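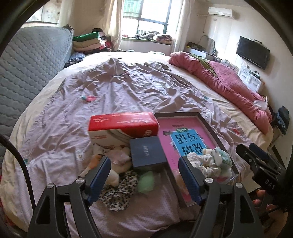

Breadcrumb: Out and About > Visits > Robots

I went to the Rilau open day in March mostly for the free coffee, and I came home wanting to teach a robot to tidy my kids' room. The idea at Rilau is that you don't write code to explain a job to the machine. You take a gripper in your own hand, a pair of black jaws with blue pads on the ends, and you just do the job yourself while it records. They like real bedrooms for this, so the practice spot is a bed with a wrinkled purple strawberry sheet and a heap of scrunchies, soft toys and boxes on top, with one big open box to put things in. My kind of housekeeping!

Iveta Koubek ran our group, 17 of us squeezed in along the walls. She did the first one so fast I missed it. Then she did it again at what she called robot speed, and that was when I saw how careful you have to be. You come in from above, you close, you wait a beat, and only then you lift. If you snatch, the robot learns to snatch.

My turn came right after a very confident teenager, which was unlucky. I went for the leopard-print scrunchie and squeezed the sheet along with it - twice. Iveta said to leave the mistakes in and carry on, they sort them out afterward. I got it over the side of the box on my third go and a man behind me clapped.

The boxes were harder than I'd have guessed. A scrunchie forgives you, but a flat box needs the jaws lined up with its short sides or it spins away. My wrist ached after ten minutes. Mircea Cozma told me the regulars do 34 runs and then take a proper break, and that the set they're building now stands at 4,000 runs. All of that for putting stuff in a box.

After lunch we moved downstairs for remote control, on an arm they call Obi. You sit at a desk with two handles and watch a screen. I was hopeless. There's a small delay, and I kept correcting for something that had already happened. Joni Valtonen, who was sitting next to me, folded a dish towel with it on his first try and was pretty smug about it (fair enough). I'd take the hand gripper any day - you feel it when you've got hold of something.

Bring layers if you go, the downstairs room is freezing. Parking is behind the bakery.

337 shares | 3 comments

Bořivoj Jireš
Did they let you see Obi run on its own? We were told it was down that morning.

Rostislav Charvát
I had the same trouble with the delay. Closing one eye helped me, no idea why.

scrunchie_mom
Send it to my house when it's trained please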